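Print this page | E-mail this page

Collness Shared Workrooms
Gallery: The Paired Tables, Room 9

Posted 4 Oct 2020 by Marisol Begay

Room 9 was refitted in August. The old single bench was too shallow for most of the work booked there, and a one-piece top of the right depth would not go through the door. The replacement is a pair of tables set long edge to long edge, with the rear one against the wall. The tables came from Plirnside, and the leveling feet and joining plates came from Rescombe. The full cost was $1,473, including delivery.

This page covers the tops, the joint between them, and how the surface is laid out. The electrical work is on a separate page and is not repeated.

Tops. Both tops are from the same batch, so the color matches. Matte was chosen over gloss after Cyprian Ostrowski tested samples of each under the ceiling lights; the gloss sample threw a hard reflection at every seat. Matte marks more easily with pencil and takes longer to wipe down. That was accepted.

Height. The working height is 700 mm, measured from the floor to the upper face at all eight corners. The floor falls toward the door, and the feet on that side are run out further to make up the difference. Lock nuts are on every foot. Please do not adjust one foot alone. If a table rocks, report it and both tables will be releveled together.

Joint. The tables are drawn together from underneath by four plates. No filler or tape is used on the top. A filled joint looks better for a month and then cracks the first time the tables are shifted. With the plates tight, a steel rule laid across the joint shows no light under it. 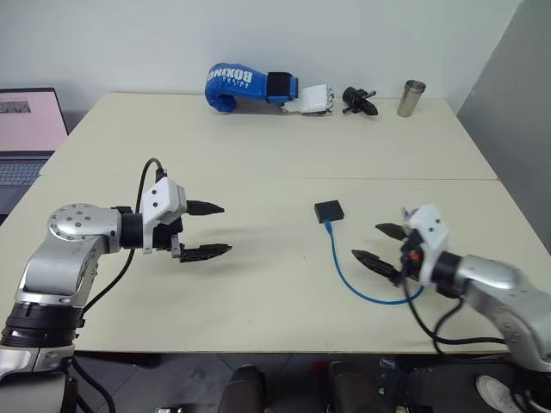 Front and rear tops together, seam running side to side. Objects lined up on the far edge, by the wall.

Layout. The rear top is for things that need to be in reach but out of the way, set in a single row at the back. The front top is for work. Gus Castellanos proposed a shelf on the wall for the same purpose, and the brackets were priced, but a shelf puts items above eye level for anyone seated. The row at the back does the same job with no drilling.

Wall. Plain white, washable paint. Nothing is to be pinned or taped to it. Two earlier notices took the paint off with them, and the patches had to be sanded.

Cleaning. Damp cloth, then dry cloth, working along the seam and never across it. Wiping across pushes grit into the joint. Solvent is not to be used on either top. For dried glue, use the plastic scraper from the supply drawer and keep the blade flat.

Cables. Run them off the nearest edge and leave some slack. A cable pulled tight over the front edge will drag whatever it is attached to when somebody walks past — this happened twice with the old bench.

Moving the tables. Remove all four plates first. Thaddeus Ruiz-Ortega keeps the wrench and the spare bolts. The plates are numbered to match their holes and should go back in the same order. Allow 29 minutes for two people, including releveling.

Still to do. The edge strip on the front table has one soft corner from delivery. Jafri has agreed to supply a new length, and it will be fitted at the next quarterly closing. Myung-ja Yook is collecting comments on working height from people who use the room standing up; leave a slip in the box by the door with your name and the task.

Print this page | E-mail this page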